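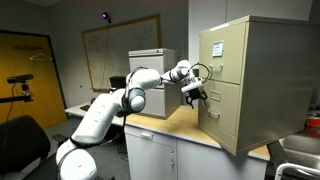
Was ist eigentlich ein Refrain?

Der Refrain ist der Teil von einem Lied, der immer wiederkommt, meistens mit demselben Text und derselben Melodie. Den kannst du oft schon mitsingen, wenn du das Lied zum ersten Mal hörst!

Ich liebe Refrains, das muss ich gleich zugeben. Als Kind habe ich bei langen Autofahrten immer nur auf den Refrain gewartet und dann so laut losgesungen, dass vorne jemand das Radio leiser gedreht hat. Die Teile dazwischen heißen Strophen. Da wird die Geschichte erzählt, und deshalb ist der Text jedes Mal ein anderer (und deshalb vergesse ich ihn auch ständig).

Nehmen wir ein Countrylied, da hört man das besonders gut. In der ersten Strophe fährt jemand mit dem Zug aus Perville weg. In der zweiten regnet es und der Hund fehlt ihm. In der dritten kommt er wieder nach Hause. Und nach jeder Strophe singen alle zusammen: „Oh Perville, ich komm zurück zu dir!“ Macht 3 Strophen und dreimal den Refrain. So einfach ist das Muster.

Manchmal gibt es noch eine Bridge, das ist Englisch und heißt Brücke. Sie kommt meistens ziemlich spät im Lied und klingt anders als alles vorher, vielleicht leiser oder ein bisschen traurig. Danach geht es zurück zum Refrain, und der fühlt sich dann gleich noch mal so groß an.

Muss jedes Lied einen Refrain haben? Nein, es gibt auch Lieder, die nur aus Strophen bestehen. Viele alte Balladen sind so gebaut, und manche davon sind richtig lang.

Probier es mal aus: Such dir dein Lieblingslied und heb jedes Mal die Hand, wenn der Refrain anfängt. Und wenn du Lust hast, denk dir zu meinem Perville-Lied eine vierte Strophe aus. Der Hund darf gern wieder vorkommen!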